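So Grernen are back, and I have been walking around with a stupid grin since I heard. If you were into heavy stuff from up our way at all, you probably know they went quiet after the second album and never said why. No breakup post, no farewell gig, they just stopped answering. Then in March a new song went up with no warning at all!

The song is called Harju and it's almost nine minutes long. Vilho Räsänen is still on vocals (thank goodness) and he sounds rougher than he used to, in a good way. Elli Suominen has moved from bass to guitar, and I wasn't sure about that until the slow part near the end, where she holds one note so long I checked whether my player had frozen. 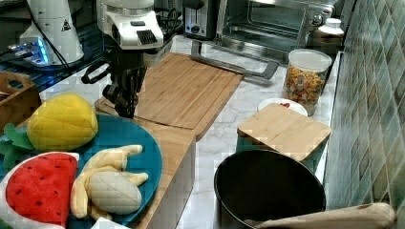 Page last changed: March, 9:20 pm

The new drummer is Iolo Bevan, who I only knew from Ondilis. He plays way busier than Onni Hämäläinen did. My brother hates it. I've gone back and forth, but by the fourth or fifth listen I was drumming along on the steering wheel, so I guess I've picked a side. I do miss Onni's cymbals though.

They're putting it out on tape first, 300 copies through Plasetti, and the vinyl comes later with 2 extra tracks from the old rehearsal sessions. I got my tape order in during my lunch break and the site crashed on me twice before it went through. If you missed out, Eino at the label wrote that they're holding back 200 of the records for the shows, so don't go paying silly money to resellers yet.

Speaking of shows, there's one so far, and it's a long drive for me, roughly 920 kilometers there and back. I'm going anyway. I have a seat free if anyone wants to split gas and can put up with the first album on repeat (I will skip the flute song if you ask nicely). Leave a comment or send me an email, and tell me what you think of the drums!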